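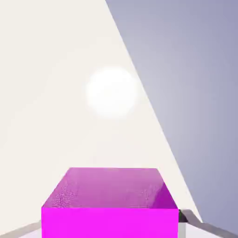 Dusano nous a demandé, à la lecture de notre premier projet d'annonce, si nous cherchions quelqu'un pour choisir une pince ou quelqu'un pour défendre un budget. Un peu les deux, et nous en sommes ravis !

## Chargé(e) de planification des équipements robotiques (stage ou CDD)

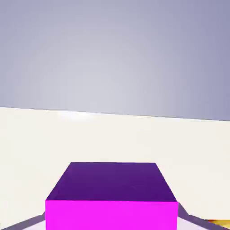

**Curberg, septembre**

L'atelier Geritz prépare l'achat de ses 2 premières cellules de préhension et, avant de signer quoi que ce soit, nous passons beaucoup de temps en simulation : saisie d'un cube, doigts de pince, angles d'approche, puis on recommence. Il nous manque une personne patiente (et curieuse, surtout curieuse) pour transformer ces essais en un vrai plan d'équipement.

Au quotidien, vous aurez à :

- comparer les devis déjà reçus, dont celui de Shimada, et relancer les fournisseurs ;
- tenir le tableau des dépenses, maintenance et pièces d'usure comprises ;
- assister aux essais simulés et noter ce qu'ils changent à nos besoins.

Le contrat dure 8 mois, à raison de 23 heures par semaine. Une enveloppe pouvant aller jusqu'à 3437 € est prévue pour vos formations, à utiliser comme bon vous semble ou presque.

Aucun diplôme précis n'est exigé, mais il faut aimer les tableurs et oser poser des questions aux commerciaux. Envoyez-nous un CV et quelques lignes sur un achat que vous avez préparé, même modeste. Les entretiens ont lieu sur place, le matin dès 9 h, café compris.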